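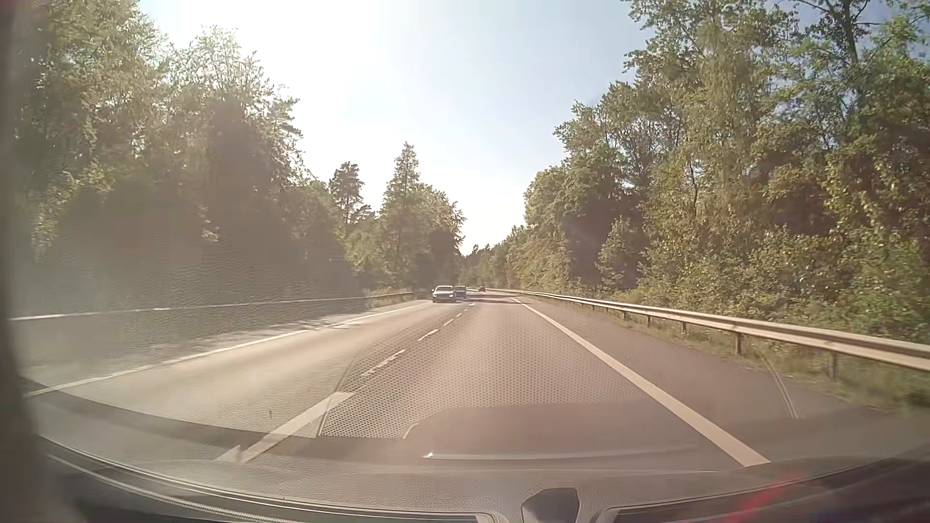
Our new result on lane keeping in low sun is finished, so I write a small thread. The method has the name Zaneck. It is a simple method and I will try to explain it simply. 1/9

The problem first. A lane model gives a line position for every frame, also when it has almost no contrast to work with. The controller then follows this position with full trust. We wanted the model to say how much each part of the line is worth. 2/9

Zaneck cuts the road ahead into 47 strips, from near to far. For each strip it predicts the line and one number for the trust. The number is trained on the error of the line itself, so we did not need any extra labels. 3/9

We tested on 2,360 frames from the Gardale route, all with the sun low in front or to the side. The baseline is Stisen, our older model, with the same training data and the same training time. 4/9

Reflections of the dashboard were harder than I expected. A row of small dots lying over the asphalt can pull the center line to one side. Stisen moved the line and stayed confident. Zaneck also moved it sometimes, but the trust in those strips went down -- this is the part we care about. 5/9
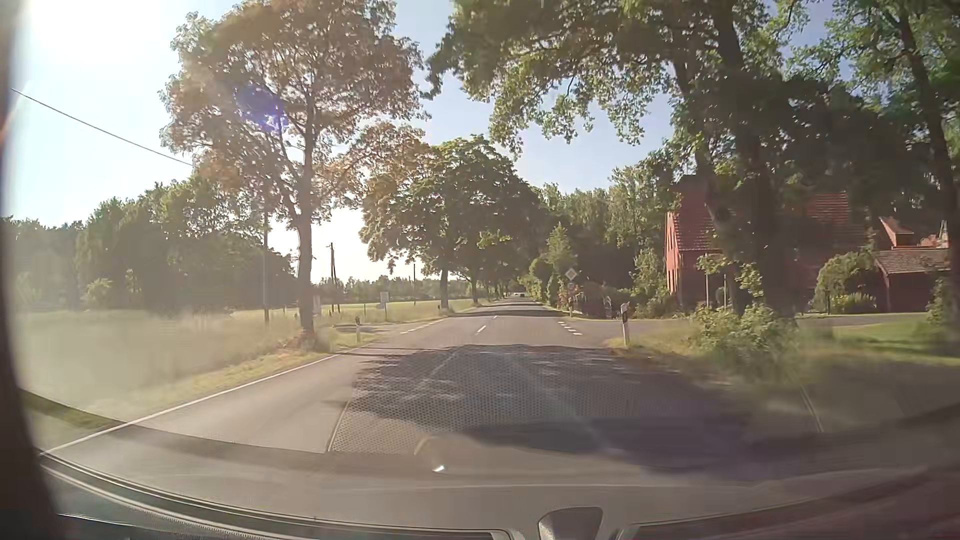 Junction on the Gardale route. The left edge line changes from continuous to short dashes at the side road.

Junctions are the second difficult case. When the edge line is interrupted, the far strips must wait for new evidence. We let the trust fall slowly over 3 frames, not at once. Without this the steering command became nervous in the simulator. 6/9

What does not work yet: hard tree shadow over both lanes. Here the trust falls too much, also when the dashes can be seen well by a person. We trained again with 1,000 more shadow frames and the improvement was small. I don't have a good explanation. 7/9 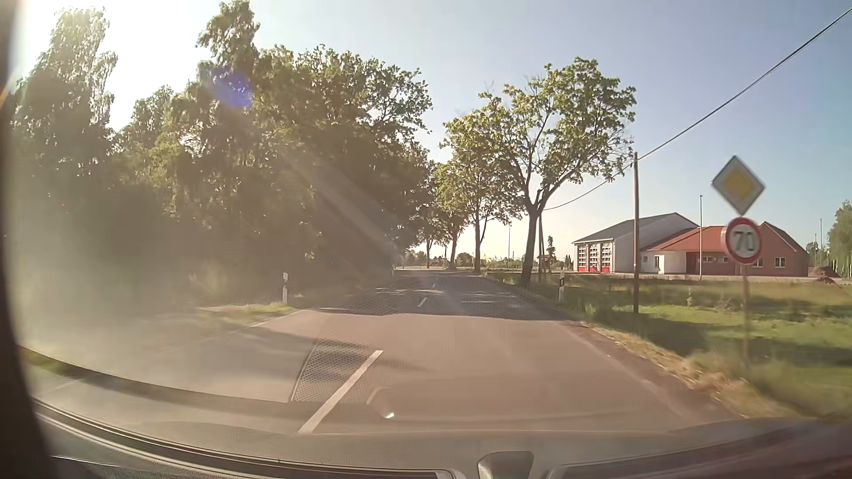 Anoma Sultana asks whether the trust number would still mean something on another car, with a different windshield angle and a different dashboard. We have not tested this. My guess is that it needs a short calibration, and Pai is now preparing a test on a second vehicle. 8/9

The code needs some cleaning before we can share it, I hope in January. If you have your own recordings with strong glare and want to compare, please write to me. 9/9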